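Last updated: December

Bench diary — cabling and the breadboard

Started at 8.15 with the intention of finishing the cable dressing before lunch. Finished none of it before lunch. The morning went on the clamp order from Todbridge, which arrived short by one bag, and on finding out where the M6 cap screws had gone. They were in the drawer marked M5. The M5s were in a coffee tin. I have relabelled the drawer and left the tin alone, as everyone now knows about the tin.

The breadboard has been in place since the autumn and I still like it. Black anodised, M6 holes on a 25 mm pitch, flat enough for anything we do. The complaint about it is the glare. With the overhead lights on, a pale band lies across the surface and the holes inside it are hard to read, so counting a position from the edge means leaning over and changing the angle of your head. I tried switching off the nearer row of tubes. It helps with the band and makes everything else worse. Left them on.

Wiped the top down with isopropanol and a lint-free cloth before touching any hardware. There was swarf in several of the holes at the front, probably from when the Flondadar bracket was filed in position last month, a thing I had asked not to be done. Vacuumed with the narrow nozzle, then ran a tap through the worst hole by hand. It cut nothing, so the thread is sound and it was only dirt.

After lunch, the cables. My rule for a run across a working surface is that it should touch the surface at fixed points and nowhere else, with slack held in one place and every bend wider than 50 mm across. What we have is slack everywhere. The white cable is the main offender. It is a good deal longer than it needs to be and takes up whatever part of the board is free, and any small part put down for a moment ends up inside a loop of it.
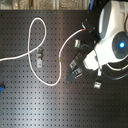 I looked at three ways of dealing with the length. Cutting and re-terminating is the proper answer, but the crimp tool is at Hitport for calibration and I don't trust the spare. Coiling the excess under the bench is quick and puts a drag on the connector each time someone's knee finds the coil. The third is a pair of saddle clamps along the back row of holes with the slack taken up in a flat figure of eight, tied with hook-and-loop. I went with the third as a temporary measure and wrote "temporary" on the job card, in the knowledge that the last temporary measure on that card is two years old.

Torque on the clamp screws: finger tight plus an eighth of a turn. The sheath should not deform. On the first clamp it did deform, slightly, so I backed it off and put a strip of silicone underneath. Second clamp went on with the strip from the start. Tugged both. No movement at either one.

Also went through the loose metalwork. Small brackets go in the shallow tray from now on, sorted by hole spacing. I got through 18 of them, of which one was bent and two belong to a stage we no longer own. Kept the two. The tray came from Ó Riain with a foam liner that sheds, so I took the liner out and cut a piece of rubber matting to fit, first attempt 5 mm too wide, second attempt correct.

Stock book brought up to date at 16.30. The clamps are entered under 723 and the short bag is noted against the delivery. Emailed Todbridge and got an automatic reply.

Still to do: coloured bands on both ends of every cable, one colour per run, written on the chart inside the cupboard door. At present the chart lists six colours and the tape rack holds four. Need to order yellow and orange — or revise the chart, which costs nothing and could be done tomorrow before the kettle boils. Also the blanking plugs for unused holes. I priced them again and closed the page again.

Left at 17.50. Lights off, cloth over the tray.

Recent entries
Drawer labels, second attempt
Why the bench is not level (it is the floor)
Hitport calibration dates
Flondadar bracket: filing in position
Notes on hook-and-loop widths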